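Monday, September 28, 2020
Bin cell, notes on the Thampi visit

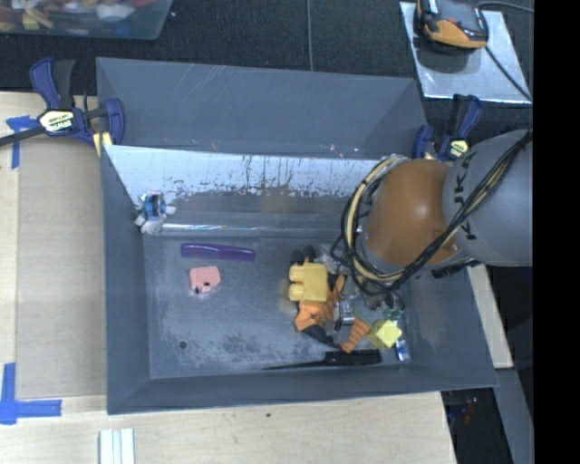 Visitors arrived late, so the safety talk was cut to the rules that matter: stay behind the line, no hands in the bin, ask before touching the pendant. Revathi Shenoy ran the cell and I kept the log.

Format as agreed with Fomstead. Mixed small objects in the grey bin, one pick at a time, everything put back between blocks. 100 attempts planned, stopped at 86 when the group had to move on to the Jotano bench. Speed held at 28 per cent throughout. Could have gone higher but the talk was easier to follow at that rate.

Log so far:
Misses, 13. Five of these on the comb with the long thin handle. Lying flat on the floor it gives very little height to work with, and the other comb is not much better.
Toy block: no misses logged.
Crumpled orange item: picked, but released early twice. Shape changes each time it lands, so I would not read much into it.
Objects near the side walls: planner refused four approaches on clearance. Correct behaviour, though it looked like a stall to the visitors. Revathi explained the clearance margin and they seemed content.

Questions from the group:
Why clamp the bin? It crept during the Munau trial and the calibration went with it. Both bar clamps checked before the start and again at the break.
Does the worn metal wall upset the depth data? Yes, at times. Bright patches come back as holes. We filter them - crude, but it copes.
Can it sort by type? Not in this set-up.

To do:
Re-run the missing 14 attempts before the log goes to Fomstead.
Check cable slack at the wrist with the arm at full reach into the left corner.
Fresh blue tape for the tabletop marks.
Thampi want a second visit in November. Revathi to confirm, and to ask for a smaller group.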